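Moisture Loss in Stored Bread Under Four Household Wrappings

Project report, Food Materials elective, second semester

1. Background

Bread goes stale in two ways at once. The crumb loses water to the crust and to the air, and the starch in the crumb slowly returns to a more ordered, firmer state. The second process happens even in a sealed loaf. Our project dealt mostly with the first, which can be followed with a kitchen scale, and used a simple compression reading to get some idea of the second.

The question was narrow. Given one kind of plain white loaf and a room that stays close to the same temperature, how much does the choice of wrapping change the rate of weight loss over four days? We compared a paper bag, a cotton cloth, a polyethylene bag closed with a clip, and a lidded tin. An unwrapped loaf served as the control.

2. Materials

All loaves came from one batch baked in the teaching kitchen in March. The flour was Tanui white bread flour, with salt, instant yeast, water and no added fat. Fat slows firming, and we did not want a second variable. Dough was divided by weight before shaping, and the loaves were cooled on racks for three hours before the first reading. Total flour used, including two trial bakes that were thrown out, was 2,835 g.

Weighing was done on a Gratau bench scale. It was checked with a 100 g reference mass at the start of each session. The scale drifted slightly upward during the second session and was re-zeroed; the readings taken before that were repeated.

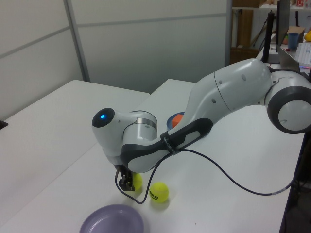 The storage shelf was kept away from the window and the radiator. Relative humidity was logged with a Muvance sensor placed between the loaves. It stayed in a band wide enough to matter for the paper and cloth samples, and this is taken up in section 5.

3. Method

Each loaf was weighed with its wrapping, and the wrapping was weighed separately at the same session. This turned out to be necessary for the cotton cloth, which takes up moisture of its own. Without the separate weighing, part of the water that left the bread would have been counted as still in it.

Readings were taken at 8 a.m. and 6 p.m. Loaves were out of their wrappings for under two minutes each time. For the compression test, a slice was cut from a second loaf stored in the same way, a flat disk was placed on the center of the crumb, and a 1,000 g mass was set on it for one minute. The drop in height was read from a ruler clamped beside the slice. This is a crude test, and two readers of the same slice did not always agree.

Cut faces were covered with the heel of the loaf between tests. A cut face dries much faster than crust, so the compression loaves were never used for the weight readings.

4. Results

The unwrapped loaf lost weight fastest at the start and then slowed as the crust dried out. The paper bag followed nearly the same curve, a little behind. The cloth did better than paper through the first day and then fell in with it. The tin and the polyethylene bag were well below the others at every reading, and the bag lost the least.

Crust quality ran the other way. In the polyethylene bag the crust was soft and leathery by the second morning -- the water leaving the crumb had nowhere else to go. The tin sat between the extremes.

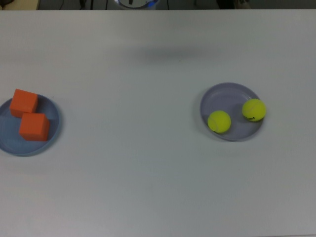
Chang-ho Min objected at the draft stage that the compression results could not be read as moisture results, and asked why the bagged loaf had firmed at all if it had kept nearly all its water. The objection is fair. Firming in the bagged loaf is best put down to changes in the starch, and an earlier version of this section mixed the two effects together. They are now reported separately.

5. Sources of error

Only one loaf per wrapping was weighed, so there is no measure of the spread between loaves. Position on the shelf was not rotated. The tin was larger than the loaf, and the air space inside it will have held some water vapor that was released each time the lid came off.

Humidity in the room rose on the third day, when the kitchen was in use for a class. The paper and cloth curves both flatten at that point. We cannot say how much of the flattening comes from the room and how much from the drying of the crust.

6. Further work

A repeat should use at least three loaves per wrapping and a closed cabinet with controlled humidity. A frozen sample, thawed and tested on the fourth day, would show how far low temperature holds back the starch changes. The raw readings are in Appendix A, and the sensor log is in Appendix B.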